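Part-time helper wanted for my plant shop in Castwood

Hi! I run Visser, a little houseplant shop on the Prindmont road, and I need a second pair of hands (mine are permanently full of potting mix). It's four mornings a week, starting as soon as we can manage it, and I'd love it to run through November at least, when the holiday orders get silly.

You'd be watering, repotting, unpacking deliveries and chatting with customers about why their ferns are sulking. You don't need to know Latin names! I didn't when I opened. You do need to be okay lifting a 50 pound bag of soil and getting up early, and a driver's license would be great for the Ivell run, a 60 mile round trip I do every other week. 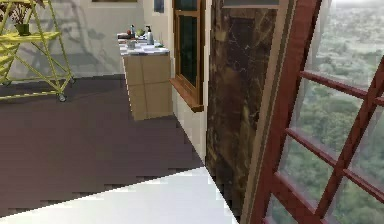
Dana Visser is not the only one who hires here, and one former helper wrote to me that the mornings fly by but the watering list takes a good two weeks to learn, so ask for it on day one. Fair point, I'll print you a copy.

Pay is $470 a week, plus any plant you can nurse back to health from the sad corner. I'm flexible about school pickups and dentist appointments, just tell me early.

To apply, stop in or drop a note through the door by 15/03/2026. Skip the formal resume if you don't have one, a few lines about you and a plant you've kept alive (or haven't) is plenty.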